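Borik is a home-built robot arm project, kept in the shared workshop Nadier in Innes. The work began in August and the first public notes carry the date 1/4/24. The arm is used to practise tidying a table with toy food and kitchen things.
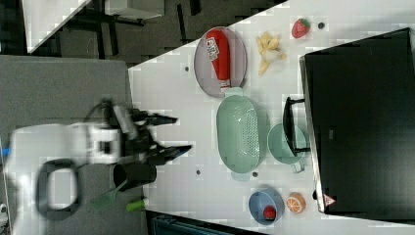
The arm with its gripper open over the table

The gripper has 2 fingers. A small camera at the wrist gives the near view, and the software, called Zurkik, stores up to 300 short runs. Thin edges and surfaces with many holes are treated as separate cases — both are difficult to judge at close distance.
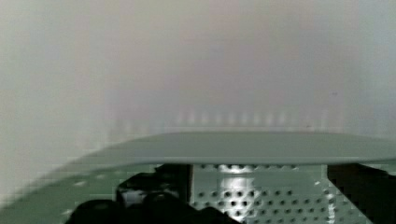
Wrist camera view, with a green sheet above a perforated panel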